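Papers > Working Dogs > Section 5

5. Temperament scores at Harnelville

Judges at Harnelville scored 62 dogs for nerve, on a scale that ends at 7 and in practice starts at 5. Owners called this rigorous. The Garba line scored highest, as its breeders had predicted in print the previous September. Scores for croup and gait agreed poorly with those from Corkidel, where the judges had brought their glasses.

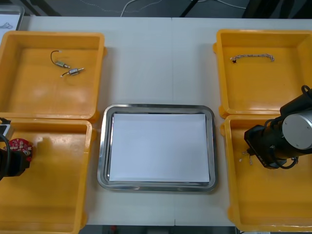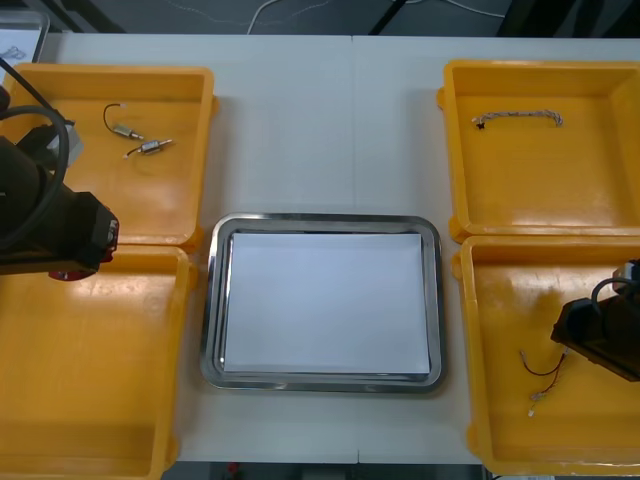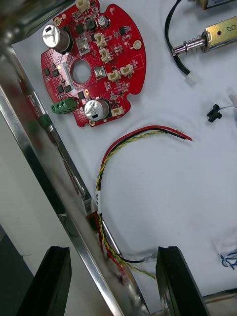
Figure 3. Yellow trays on a white tabletop (first two); red circular circuit board (last).

Shares: 7 | Comments: 5

© Brerkdale Kennel Papers | Back to top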